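Planning an Equipment Purchase for a Robot Manipulation Station

Purpose

These instructions apply to any department that intends to request funds for a robot arm, a gripper, or related workstation equipment. They replace the two-page checklist previously used at the Flullemville campus. Requests for software only should be made on the short form.

The completed plan is due to the equipment office in October. Hiếu Trịnh receives all plans and will return any that do not include a task statement.

Step 1. Write the task statement

Describe the work before naming any product. A task statement of one page is sufficient. It should list the objects the arm will handle, the surface on which they will rest, where each object is to be set down, and how often the task will be repeated. "General research use" is not an acceptable task statement.

State the weight of the heaviest object in grams. If the heaviest object weighs 900 grams, the arm must carry 900 grams plus the weight of the gripper and any sensor mounted at the wrist. Departments frequently leave out the second part of that sum, and the correction is expensive once an arm has been delivered.

Step 2. Test the task in simulation

Build the task in simulation before asking any vendor for a quote. The model should include the arm, the gripper under consideration, the table, and a small set of ordinary household objects of differing shapes. Run each candidate gripper for at least 50 trials and attach the results to the plan.

Review the trials from more than one viewpoint. A room view is useful for judging reach and the clearance between the arm and nearby objects. A view from close to the gripper is more useful for judging finger opening and the approach to the object.
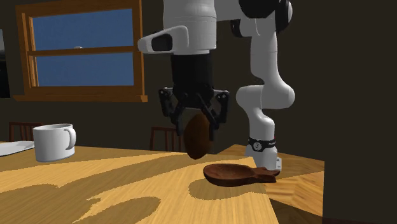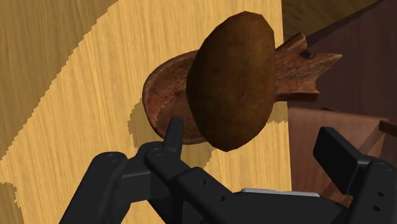
Simulated tabletop task with a two-finger gripper: room view (first) and view close to the gripper (second).

Record the following from the trials:

The widest object the gripper must close on
The smallest object it must pick up from a flat surface
The lowest height at which the fingers must work
Any position the arm cannot reach without moving its base

Simulation does not settle every question. Friction, cable routing, and wear on finger pads should be checked during a vendor demonstration -- ask for one in writing, and bring your own objects to it.

Step 3. Size the workstation

Measure the space in which the arm will be installed, including door widths on the delivery route. Plan for a table that can be fixed to the floor. Allow room for the controller, the emergency stop, and a person standing clear of the arm at full reach.

If the arm will share a table with other work, say so in the plan. The safety review for shared tables takes longer and must be finished before a purchase order is issued.

Step 4. Prepare the budget

Enter each of these on its own line: arm, controller, gripper, spare finger pads, wrist sensor, table and mounting hardware, computer, delivery, installation, training, and annual service. Do not combine the gripper with the arm, even when a vendor quotes them together. Grippers are replaced sooner and are charged to a different account.

Obtain 2 written quotes for the arm. Kadau and Sorkach both hold supply agreements with the campus and may be approached directly. Other vendors must first be registered, a process that can take several weeks.

Service costs should be shown for 7 years, the period over which the campus keeps an arm on its equipment register. A lower purchase price with a costly service contract may be the more expensive choice over that period.

Step 5. Consider shared equipment

Before submitting, confirm that the task cannot be carried out at the Khổng Laboratory, which lends bench time to other departments. Lụa Tăng keeps the booking schedule and can state in writing whether enough hours are available. Attach her reply to the plan.

Step 6. Submit

Send the task statement, trial results, floor measurements, budget, and quotes as a single file. Plans are reviewed in the order received. A department may revise its budget once after submission -- changes to the task statement require a new plan.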